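Shop Floor Notes

Home About Archive Links Contact

Search this blog
Type and hit enter

What changed on the hinge bench

24 Jun 2022

The cell has been running long enough now that I've stopped walking over to look at it every time it makes a noise, so I think I can finally write this post. A few of you asked for it after I mentioned the robot in passing in the one about work shoes (which got more comments than anything I've ever written, and I don't know what to do with that information).

Quick background for anyone new. I work at Bondano, where we assemble hardware for folding partitions and cabinet doors. I started on packing, moved to the hinge bench, and for the past few years I've been bench lead, so I still build parts most of the day but I also do the schedule and get blamed for the schedule. The hinge bench is where the plastic double hinges get their screws. Pick up the body, set the screws, drive them, flip it, check the play, put it in the tray. Pick up the body.

We do 1,000 bodies on a normal day and more when a big order lands. I was good at it! I'm still good at it. I could do it while planning dinner, having an argument in my head with my landlord and listening to the radio. I could also feel it in my right thumb every evening by the time I got to the bus stop, and so could everyone else on the bench. We had a drawer full of wrist braces that people just helped themselves to.

So when the company said they were buying a cell from Gurkik to hold and feed the hinge bodies, my first thought was my thumb. My second thought was my job, and I'd guess everybody else had those two in the opposite order.

How it was announced

Badly, I'd say, and I've told them so. It went up as a slide in the all-hands, between the parking lot repaving and the new vacation form. The slide said "Automation of hinge line" and had a date in September on it. That was all. For two weeks the bench was miserable. One of my crew started bringing in her certificates in a folder, in case somebody wanted to see them. Another one just went quiet, and he is not a quiet man.

What fixed it was a meeting we asked for ourselves. Ten of us in the break room with the plant manager, and we asked whether anybody was going to be let go. He said no, and then we asked him to write it down, and he did. It's one page. It says no layoffs on the bench as a result of the cell, no cut in grade, and training on paid hours. I have a copy in my locker. If your place is bringing in machines and you only take one thing from this blog, ask for the page!

The part where it didn't work

The installers came, the fence went up, and then for a good while the thing was terrible. I say that with affection. It held parts crooked. It held them so lightly they slid, or hard enough to leave a mark on the lobe. There was a whole week when it would pick up the body perfectly, carry it over to the driver, and let go slightly early, every single time, with total confidence.

What got it going was that the two people from Gurkik eventually stopped working from the drawing and came to stand at our bench. They'd been treating the hinge like a block. It's tall, it's narrow in the middle, the two lobes catch on everything, and a new starter always grabs it by the top because it looks like a handle. Then the screws go in at a lean. You want it upright and held from the sides, low down. Any of us could have said so on day one. I showed them with my hands and one of them said "oh," and wrote something on his sleeve. (On his actual sleeve, in ballpoint.)

After that they ran everything in simulation first, on a laptop set up at the end of our bench, and I cannot tell you how much I enjoyed this. I'd never seen my job as a computer model before. They would try a grip, we'd all lean in and heckle, they'd change the angle and try it again. People gave up parts of their lunch for it. We weren't asked to, it was just fun, and it was the first time the bench felt like it had a say. One of my crew spotted that the fingers would be in the way of the bottom pair of screws if they closed any higher up. She was right, and they moved the approach because of her. She has brought it up every day since and I fully support her in this.

What we do now

Of the people on the bench, two at a time look after the cell and the rest of us do the work it can't. Looking after it means loading the body racks, clearing jams, swapping the finger pads when they get shiny, and pulling samples. You learn the sound. There's a click when the driver seats properly and a sort of cough when it hasn't, and I'll hear the cough from across the floor with my back turned.

The rest is the odd sizes, the short runs, the repairs and the Delorme order, which has a different pin and a finish that scratches if you look at it. Those jobs used to get squeezed in at the end of the shift by whoever was least tired. Now they get proper time and they come out better, and I've had two people ask me to teach them the repair work, which I'd been trying to hand on for years.

My thumb is fine. I'd forgotten what fine was like. The brace drawer is now a drawer for tape and batteries.

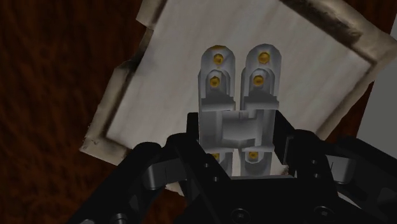 The hinge body between the fingers in the simulation, yellow screws and all.

I love that picture. I have it as my desktop background at home, and my sister thinks it's a spider. Look at how upright the body is, though. That was our argument for an entire afternoon.

What I miss, and what still bugs me

I don't want to make it sound like a brochure, so here's the other side.

The bench is less chatty. When you're all doing the same thing at the same speed you can talk for hours, and we did. I know things about my coworkers' in-laws that I could never repeat. With people moving between the cell and repairs and the short runs, you catch each other in pieces. We've started taking the morning break all together, cell stopped, and that helps. The office wasn't keen on stopping it. We stop it anyway, it's 10 minutes.

The numbers are a sore spot. The cell counts everything, so there's a screen now, and a screen makes people who never cared about a count start caring. The first month it read 86 percent uptime and somebody upstairs wanted to know about the other 14. Well, part of that was us cleaning it, part was waiting on bodies from molding, and part was the morning break. I'd like the screen to say so. At the moment it has one color for running and one color for not, and "not" is red, so anybody walking past thinks we've broken something.

Pay is the other one. Looking after the cell is a skilled job and it's being paid as a bench job. The page in my locker says no cut in grade but it doesn't say anything about a raise, and that's on us for not asking. We're asking now. I'll let you know.

And I do feel a bit funny about the new starters. I learned by doing thousands of those hinges, and that's how I know what a bad one feels like before I can see anything wrong with it. Somebody who joins this year might never build up that feel. So I've made everyone who trains on the cell do a full tray by hand first, 47 bodies, no rushing. There was some groaning. But a trainee caught a batch with soft plastic last month by touch alone, pulling samples, and came over to me looking like he'd won a raffle, so the trays are staying.

What's next

There's talk of a second cell for the Voden brackets, and this time three of us from the floor are in on it before anything gets bought. We've been sent drawings! I've got mine on the kitchen table covered in pencil. My main note so far is that they've got the rack on the wrong side for anybody left-handed, and half my crew is left-handed.

I'd like to go to Gurkik's workshop and see how they build the fingers, too. I asked, they said sure, and now I have to find a day when I'm not on the schedule, which I write, so you'd think it would be easy.

If you work next to one of these, tell me in the comments what you'd ask for if you could start over. I'm collecting them for the bracket meeting. I'm especially after anything to do with screens.

Recent posts

The work shoe post, with your suggestions added
Why I label both ends of everything
Second shift soup
A defense of the old parts counter
Learning to write a schedule people don't hate

Older posts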